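Keeping the pot cell running: setup and upkeep at Nollville
Speaker notes, maintenance stream, 20 minutes plus questions

Slide 1. Title
Leave it up while people sit down. Check the clicker. Say where the handout is.

Slide 2. What the cell does
One arm, one two-finger gripper, one infeed, one outfeed. Potted plants arrive in holders, get lifted by the pot, and go to a tray at the other end. The Udport cell runs the same program with a longer outfeed. Everything today is from Nollville unless I say so.
Mention that the controller software is Riveck and that I won't be covering licensing.

Slide 3. Base and levelling
The pedestal sits on four feet. Level it at the flange, not at the base plate. We found the base plate was out of flat and had been levelling to the wrong surface for months.
Re-torque the anchor bolts after the first 8 hours of running, then at every quarterly service. Paint-mark the heads so movement can be seen from the aisle.

Slide 4. Calibration
Fiducials go on rigid brackets. A marker on a bracket that flexes is worse than having no marker at all, as the software will trust it.
Warm the arm up for 5 minutes before calibrating. Run the routine, save it, run it again. If the two results differ by more than 2 mm at the holder, stop and check the bracket screws before touching any offsets.
Pause. Someone always asks about changing offsets by hand. Answer: only with the old values written in the log first.

Slide 5. Gripper fingers
Show the worn pad and pass it around.
Pads wear on the leading edge, where they meet the taper of the pot. Once the edge is rounded the pot rides up during the close, and the operator sees it as a vision fault. Most of our vision tickets last winter were pads.
Swap both pads together. Zero the finger stroke afterwards with the jaws empty. The log had 1,395 cycles between that pad change and the next fault — good for the soft compound, poor for the hard one.

Slide 6. Approach path
Grip the pot, never the plant. Foliage spreads well past the rim, so a straight side approach at rim height will catch leaves. Come in low, close on the tapered section, lift vertically until clear, then rotate.
Leaves also hide the rim from a camera mounted on the gripper. Teach the approach with a full plant in the holder. A bare pot gives you a lovely clean program that fails on the first real job.
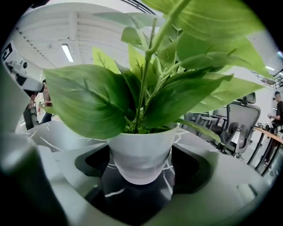 Keep the close speed at the lower setting for plastic pots. Thin walls deform before the force limit trips, and the pot then springs back on release and tips. If you have the older Montoya force module, the limit resets to default on power-up. Put it on the start-of-shift sheet.

Slide 7. Cleaning
Potting mix gets into everything. Vacuum the holder recess, wipe the finger faces, then the camera window, in that order. No compressed air near the finger slides. Dry cloth on glossy holders; residue throws reflections that the pot detector picks up as edges.

Slide 8. Spares on the shelf
Two sets of pads, one finger cable, one camera window, spare bracket screws, printed fiducials in a flat sleeve. The finger cable has the longest lead time, so reorder when it leaves the shelf.

Questions. If time is short, skip slide 8 and refer to the handout.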